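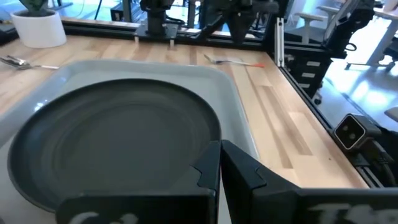
Trays came up in the first minute, before I had the recorder going properly. The owner of Werkivano, a small tableware shop and supper room on the lower end of Drakow Street, has strong feelings on trays. "A plate on a bare table slides around and people fuss with it. A plate on a tray sits down and stays." So the house setting is a dark round plate in a pale gray tray with rounded corners, on blond wood, the spoon and fork lying out past the tray and not in it. That last part matters a lot to her. We got to it eventually.

She opened the place in April, in what used to be a shoe repair. Selling in the front, eating in the back, 20 seats if everybody is friendly. She doesn't want her name in this. "Put the shop's name. The shop needs it more than me."

I asked why so dark for the plates. Quick answer.

"Food looks better. Most food. Rice, eggs, fish, anything pale, it jumps right up at you. White plates are fine but they're hotel plates to me. I grew up with white plates and I have washed enough of them."

And what looks bad on charcoal gray?

"Gravy." Then a long pause. "Mushrooms. Black beans, you can't find them. We serve beans in a bowl."

The plates she buys from Kolitz, a pottery wholesaler two counties over. First order was 100 and she has reordered since. She likes matte. Matte shows fork marks, I said, my own gray plates at home look like somebody has been skating on them. She laughed and went to get a tub of cleaning paste from under the sink. A spoonful on a wet cloth, go in circles with the rings of the plate, rinse, done. "It's metal from the fork sitting on top of the glaze. It's not a scratch. People throw out good plates over this, it makes me crazy."

Back to the trays. They come from the same order sheet but she won't say whose they are, a different supplier, she is still haggling. Pale gray, raised rim, a bit of shine to them. The rim is the reason she picked that one over a flat one.

"I carry these. Me, one other person on a busy night. If there's sauce and I tip it a little, the rim saves me. Also peas."

Do guests ever ask to have the tray taken away?

"Older men do. They say it feels like the hospital or like school. Fine, I take it away. But then they put their bread on the table, and I have crumbs in the wood all night."

The wood. She's proud of the wood, it's butcher block in long strips and she went back to Teixeira's lumber yard 4 times before she found tops she wanted. The first ones they showed her were too even, she said, like a gym floor. She wanted some darker streaks running through. She oils the tops herself, after closing, with the windows open, and leaves them over night. No cloths, no runners. I asked about water rings.

"Yes. There are water rings. It's a table."

So the silverware then. She lays it across, above the tray, not up and down on either side the way I was taught. Spoon over to the left, fork next along, both with the handle ends pointing right. I'm left handed and told her so.

"You'll manage. You pick it up and turn it." She did it for me on the spot, slowly, like for a child. "If I put them at the sides I lose this much on each side." Hands held apart. "For a table for 2 that's nothing. For the long table that's a whole person. A whole person is a whole dinner."

The tips are her favorite bit. The fork has an orange-red one at the end of the handle, the spoon a light one. I took it for pure decoration and she mostly agrees, but not all the way.

"I wanted one loud thing. Gray tray, gray plate, light wood, it's calm, it's nice, it's a little bit asleep. Then you see the red. You don't need more then that."

Did she think of doing the spoons in red also?

"I tried it. Too much. It looked like a kid's birthday."

No knife at most settings. Knives come out with the food if the food wants one. Same with glasses, which she keeps on a shelf by the door and brings when she brings the water. "An empty glass is just a thing to knock over while you take your coat off."

We talked plants for a while, more than I planned to. She keeps plain white round planters on the tables with something dark green and leafy in, toward the back edge where nobody's elbow goes. No cut flowers. She did flowers the first month and spent more on them than on butter - she checked - and they dropped bits in the food. The plants get watered mornings, before the first customer. One has died. She blames the draft from the back door and has since moved that table.

How does she sell the stuff, I wanted to know, since that was supposed to be the point of the interview. Does eating off it make people buy it?

"Sometimes. They eat, they turn the plate over to see who made it. In the restaurant! With the sauce still on! Then they come to the front and ask me. I like that better than someone walking in and asking what's on sale."

Best seller is not the plate. It's the tray. People buy two and use them for keys and mail. She has made peace with it, mostly. One customer bought a stack and put seedlings in them and came back for more, and she was a bit stiff with him, she says, and regrets it.

Worst seller, a gravy boat. She still has nearly all of them. See above about gravy.

I asked what somebody should do who has a mixed cupboard, chipped this and inherited that, and wants the table to look like something without buying the whole set from her. She thought it was a bad question for a shopkeeper but answered it anyhow.

"Pick the plates that are the same. Even if it's only a few, use those. Put the other ones away, for cake. Then clear the table. People leave the mail on the table, the candle, the salt, the other salt. Take it all off and put back only what you eat with. And leave a space between the things. Everybody pushes it all up against the plate like it's cold outside."

And trays?

"If you want. I have them in the front."

Hours are lunch until 2 and then supper from six, the shop side open right through. She's thinking about a lighter plate for summer, sand colored maybe, and has a sample from Kolitz on the counter by the register that she keeps picking up and putting down again. Not sure about the rim. I said I liked it. She said she'd noticed that I like everthing, and went to see to the oven.

Posted in April, 4:20 p.m.
By the Table & Pantry desk

Search this site Enter keyword Go

Contact us | Copyright Table & Pantry, all rights reserved | Back to top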